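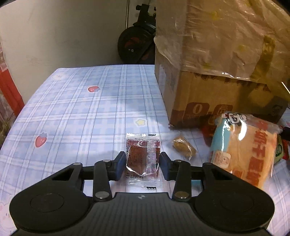 Rodel Talavera: Die weichen Pads rutschen bei glatter Folie immer, da hilft auch mehr Kraft nix. Nehmt lieber die härteren mit Riffelung, die wir im Juli auf der Grilach hatten.

Jein. Hab's nochmal laufen lassen, gleiche Päckchen, beide Padsorten. Kurzfassung, Rest kommt wenn ich Zeit hab.

Glatte flache Tütchen: weich ist besser. Geriffelt packt zwar die Kante, aber sobald die Folie Falten wirft, dreht sich das Ding weg. 30 Griffe je Sorte, weich hat 12 mal mehr gehalten. Kraft war immer gleich, Controller stand auf Profil 2211, nix dran gedreht.

Kissenförmige Päckchen mit Luft drin: da hat Rodel eher recht. Weiche Pads drücken die Luft nach oben, dann wandert der Inhalt und man hält nur noch Folie. Am besten hochkant greifen, Naht nach vorn, Pads links und rechts auf den Bauch. Quer geht auch, aber dann knickt die Schweißnaht ein und die Kamera erkennt die Kante nicht mehr sauber.

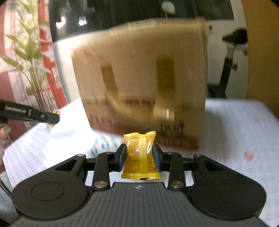 Hochkant hat noch einen Vorteil -- der Aufdruck bleibt frei, die Erkennung kommt besser klar. Die Cilteo-Kamera macht bei glänzender Folie trotzdem Zicken, Reflexe werden als Kante gelesen. Belichtung runter, dann gehts. Mit der alten Bautista-Optik war das weniger schlimm, dafür schlechter bei schneller Bewegung, da verschmiert alles im Hintergrund. Für den Griff selber egal, fürs Tracking nicht.

Am 2021-08-02 schrieb Honeylyn Lacson:
> Hallo zusammen,
> bevor wir für Gornwood bestellen, bräuchte ich eine Aussage,
> welche Pads wir nehmen. Der Handgreifer und der am Arm sollen
> die gleichen bekommen, sonst sind die Aufnahmen nicht
> vergleichbar. Getestet wurde bisher nur mit Kartons und
> Flaschen, Kleinverpackung fehlt komplett.
> Außerdem: reicht die Öffnung für Brottüten?
> Gruß, Honeylyn

Zu den Fragen der Reihe nach.

Pads: ich würd weich bestellen und einen Satz geriffelt dazu. Wechsel dauert nicht lang, zwei Schrauben pro Seite. Bitte die Nummer 1278 nehmen, nicht die Nachfolger, die sind dicker und dann schließt der Greifer nicht mehr ganz. Bei den flachen Tütchen ist das genau der Unterschied zwischen hält und hält nicht.

Gleiche Pads auf beiden Greifern: ja, unbedingt. Die Gelenke haben unterschiedlich Spiel, das reicht schon an Abweichung.

Brottüten: Öffnung reicht wenn man am Zipfel greift. In der Mitte wird das Brot platt. Hab ich nur kurz probiert, keine Zahlen.

Was noch fehlt: stoffiger Untergrund gegen harten Tisch. Auf Stoff kommt man mit den Spitzen besser unter die Folie, weil er nachgibt, auf der Platte kratzt man nur drüber. Das müsste man getrennt auswerten, sonst schieben wir das wieder auf die Pads. Rodel, kannst du deine Logs vom Juli nochmal schicken? Der Link auf der Liste ist tot. Am liebsten die Rohdaten, nicht die Tabelle, da fehlen die abgebrochnen Griffe.

Muss los, Rest später. Wer bis dahin schon bestellt: bitte kurz hier reinschreiben, damit wirs nicht doppelt haben.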